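Condau Lab Supply -- Racks and Tubes: Frequently Asked Questions

Last updated 2021-04-25

Which tubes fit which rack?

Go by the outside diameter of the tube body, measured just below the cap. The size of the cap doesn't tell you much, as caps on tubes of the same volume can differ from one maker to the next. The hole diameter for every rack is given on its product page. If your tube measures the same as the hole or a hair under, order the next size up.

Can I put tubes of different sizes in one rack?

You can, as long as the widest one drops in freely. Narrow tubes will lean in a wide hole. For a short sorting job that is no problem. For anything you have to leave standing open, use a rack made for that tube.

Why do tubes lean in my two-tier rack?

Check first that the upper plate is seated on all its supports. A plate that has popped up at one corner throws the holes out of line with the ones underneath. Press down on the corners until each one clicks. If the tubes still lean, they are probably too thin for the holes.

Do I need to fill a rack from one end?

No. The rack stands on its own full or empty. Most of our customers pick one row as the starting row and keep to it, so that anyone coming to the bench later knows where the series begins. The Plavik racks have no printed letters or numbers. If you need them, ask for the marked version when you order, or write on the plate with a lab marker.

What is the best way to separate finished tubes from ones still to do?
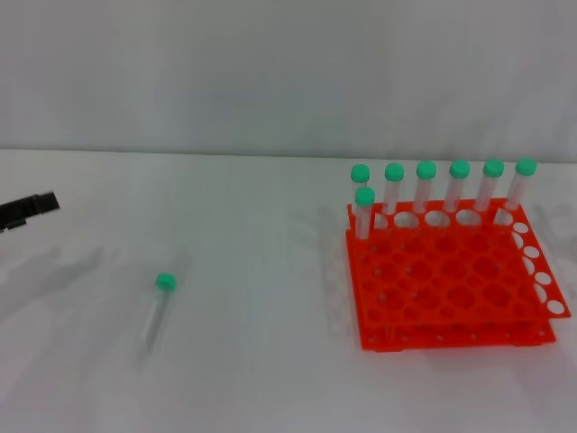 Leave a gap. One empty row between the two groups is enough in a small rack, and it is easier to read than colored dots or tape. Ermanno Marchetti, who wrote our bench guide, sets finished tubes along the back and brings the next one to the front corner while he works on it. Others use two racks in different colors. Either way works if everybody on the bench does the same thing.

Can I carry a loaded rack with one hand?

Please use both, and hold it by the base. The upper plate is there to keep tubes upright. It isn't a handle, and lifting by it can pull the tiers apart.

Can the racks go in the autoclave?

The polypropylene ones can. Take the tubes out first and don't stack anything on top -- warm plastic takes a bend and keeps it. Acrylic racks can't be autoclaved at all. Wipe those with a mild detergent and rinse them. Keep alcohol away from acrylic, as it causes fine cracks near the holes.

How tight should a screw cap be?

Finger tight. If you need a tool to open it, it was too tight. Caps that have been forced may not seal the next time, so throw them out and use new ones.

Are spare caps sold separately?

Yes, in bags of 2,000. Green and natural are kept in stock. Other colors are made to order and take around 3 weeks.

Can I spin tubes in the rack?

No. Racks are for standing and storage. Move the tubes to a rotor or adapter of the right size, and balance them in pairs.

A part was missing from my order. What now?

Write to Manuela Serra in customer service with the order number and tell her which part you need. Legs and lower plates are sent free of charge for the first two years. Orders for the Prikidberg warehouse are packed separately and may arrive a day or so after the rest, so check your shipping notice first.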